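4.2 What people are willing to call round

The interviews surprised us most when they turned to the word "round." We had planned it as a warm-up. Speakers were supposed to agree on it quickly, and we would then move on to the words we thought were harder, such as "flat," "thick" and "even." Instead, round became the part of the conversation that people in Štefanec did not want to leave. Of the 69 speakers we recorded, 18 came back to the word later in the session without being asked, often to change what they had said.

The simple account, set out in Section 2, treats round as a word with a fixed standard. A thing is round if its outline is a circle, and speakers let small departures pass out of politeness or haste. On that account, people should become stricter when they are given time to think. Our speakers mostly became looser. One retired baker began by saying that only a wheel was round. By the end she had added bread, potatoes, her own kitchen table (which by her description has corners, but "soft ones") and a pond behind the church.

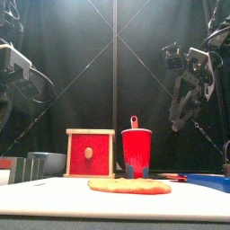

We think the baker's list makes good sense once round is read as a word about making and handling as much as about outline. When she called a loaf round, she was comparing it with the other shapes a loaf can take: long, braided, baked in a tin. A loaf only has to be closer to the circle than to any of those. A wheel has no such rivals, and so the circle itself becomes the test. Skála, who carried out the Štefanec interviews, noticed that speakers changed their standard in the middle of a sentence and never seemed troubled by it. "The plate is round, the pancake is round, well, the pancake is pancake-round," said one man, and went straight on to talk about his mother's stove.

Phrases of this doubled kind turned out to be a wonderful source. We found potato-round, button-round and, from two sisters interviewed together, moon-round, which they used for faces and cheeses but refused for coins. The full list is held with the recordings in the Dodatier collection. What the phrases share is that the first word names a kind of thing, and the kind tells the listener how much unevenness to allow. They are most common for soft or hand-shaped things – dough, clay, butter, snow – where the outline depends on how the material was pressed. For such things speakers also had a rich set of words for falling short of round: leaning, pulled, sat-on, tired.

Soft things raise a second question, which is whether a mark on the surface can spoil the shape. For hard objects the answer was a firm no. A cracked plate was still a round plate for everyone. For flattened dough and clay, speakers were divided. Some held that a line across the middle made two pieces lying together, so that neither could be round. Others looked only to the outer edge. The split did not follow age or village, but it did follow trade fairly well: people who had worked with dough or clay looked to the edge. 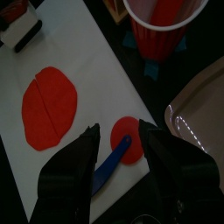 Figure 2. A flattened red-orange disc with an irregularly oval outline and a faint, gently curving crease.

The Pinix interviews, recorded in June by Rusnák, let us check whether this was a local habit. Pinix lies on the other side of the language border, and its everyday word for round also covers "whole" and "finished." We expected a stronger dislike of lines and creases there, and at first we seemed to find it. Of the 14 speakers in Pinix who rejected a creased piece of dough as round, however, almost 6 in every 7 accepted it when the question was put as a request, as in "hand me the round one." That is a lovely result, and one we did not plan for. The word had not changed, but its job had. In a request it only needs to pick something out, and a tired, pulled or sat-on shape can do that perfectly well if its neighbors are square.

Requests were not part of the original script in Štefanec, so the comparison between the villages is incomplete. A few do occur by chance in the recordings, chiefly over coffee, and these were tagged by hand after Remus, our transcription tool, had divided the speech into turns. They point the same way as the Pinix data. Section 4.3 takes up "flat," where speakers were far less generous.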